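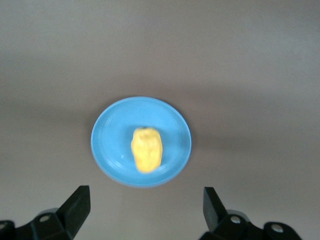
Janelle Salazar told us in the first interview that the arm had taken the part of the job she could do half asleep, and that she hadn't decided yet whether she wanted it back. Other staff on the plating line at Brirkitz put it less kindly, but the complaint was much the same. The easy work was also the rest.

Figure 3. The plating task as seen from the wrist camera: a yellow item on a blue plate, with the gripper fingers open.

4.2 Changes in the work of the line staff

Before the Travari cell was installed, each person on the line placed items, checked portions and moved trays on to the cart. Placing took up most of the shift. After the change, the cell handled single items on plates and the staff handled everything else: mixed dishes, special diets, spills, and any plate the cell set aside. We interviewed 22 of the 25 people on the line. Three declined.

Most of those we spoke to said their hands and shoulders felt better at the end of a shift. Fewer said the work was easier. Several described a kind of waiting that was new to them, in which they watched the cell and listened for the tone that meant a plate had been set aside. Supervisors logged this time as idle. The staff didn't see it that way, and by November the log sheet had a separate column for it.

Soft and uneven food was the main source of interruptions. A round plate is easy to find in the camera view and stays the same from one shift to the next, but a pepper doesn't. Staff learned which crates would give trouble and began sorting them before the shift - a task that appears in no job description at either site. At Geddes, the second site, the sorting was given a fixed slot of 60 minutes in the early morning. At Brirkitz it was done by whoever came in first.

Training was short at both sites. Staff were shown how to stop the cell, clear the fingers and restart it, and little more. Those who wanted to know why a plate had been refused had to ask the technician from Posard, who covered both kitchens and was often at the other one. Some kept their own notes on a clipboard by the sink. We were allowed to copy the notes from Brirkitz, and we return to them in section 4.3, where they are compared with the error log for the same 2,000 plates.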